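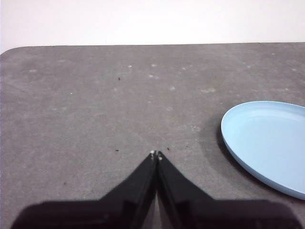
Reader comment under the August version of this page: the gripper reports closed, the program moves on, and the plate is still on the table. Restarting clears it for a while, then it comes back. Is the gripper worn out, or is it the camera?

Usually neither. The fault is a false grip: the controller accepts a finger position as proof that something is held. The steps below replace the August version, which had the threshold check in the wrong order. Revised 10/28/23.

Applies to

Two-finger electric grippers with position feedback, run from a Kavine controller, firmware 6 or later. The cell used for this page has a Bremon gripper with tapered fingers, a wrist camera, and a gray tabletop. The work is picking up a plate by the rim. Menu names on other controllers will differ.

Symptoms

The log shows GRIP OK and the lift follows with no load. The fingers are fully closed or very nearly so. With tapered fingers this is hard to judge by eye, as a narrow gap can remain between them lower down when the tips have met. Do not use that gap as a measure of anything.

A second form is more of a hazard. The fingers catch the rim at a poor angle, the controller again logs GRIP OK, and the plate drops during the lift. If you have had one drop, stop running the cell unattended until you have finished step 5.

Before you start

Put the controller in manual mode and reduce speed to 50 mm/s. Keep the emergency stop within reach. Hands stay out from between the fingers at all times, including when the log says the motor is off. On this model the closing force can be held by the gearbox after power is removed.

Step 1. Find the true closed position

Move the arm clear of the plate and any other part. Open the gripper fully, then command a full close. Read the raw position count, not the percentage. Ours reads 520 with the tips touching. Repeat several times and keep the lowest reading. If the readings wander by more than a few counts, clean the tips and check the finger screws before going on.

Step 2. Find the held position

Place the plate rim between the fingers by jogging the arm, and close at low force. Read the count again. On our cell it settles at 259 with the rim seated properly. Your number depends on the part and on where the rim meets the fingers.

Step 3. Set the window

The factory setting accepts any count above a single lower limit. An empty close passes that test, and this is the whole fault in most cells we have looked at. Open Grip > Verify and change the mode from LIMIT to WINDOW. Center the window on the held count from step 2. Keep the upper edge well short of the closed count from step 1.

Save, then power-cycle the controller. Kavine firmware keeps the old mode in memory until it restarts, so a test run before the restart tells you nothing.

Step 4. Check the pick point

A window stops the false report. It does not fix a bad approach. If the fingers keep closing on open table beside the plate, the pick point is off. Look at the wrist camera view just before the close command and compare it with the stored plate outline. Two causes are common:

The camera offset was lost. It resets to zero after a tool change on some versions. Re-enter it from the calibration sheet.

The outline includes the shadow. A soft shadow along the rim on a gray surface can be read as part of the plate, and the target moves outward. Raise the edge contrast setting one notch at a time. Scuffs and crumbs on the tabletop can also be picked up as edges – wipe the surface before you change any settings.

Step 5. Test the failure

Run the pick with no plate in place. The controller should log GRIP FAIL and the arm should hold position with no lift. Then run it with the plate. Both results must be right before you go back to automatic mode. Repeat the empty test after every finger or firmware change.

If the fault remains

Check that the program reads the verify result at all. Programs imported from the older Kikico editor often wait for MOTION DONE and skip the grip result. Search the program for GRIP_STATE. If it does not appear, add a wait on it directly after the close command, with a branch to stop on fail.

Cells with the Björklund adapter plate have a separate cable for position feedback. A loose connector there gives a frozen count. Open and close the gripper while watching the number – if it does not change, reseat the connector with power off and start again from step 1.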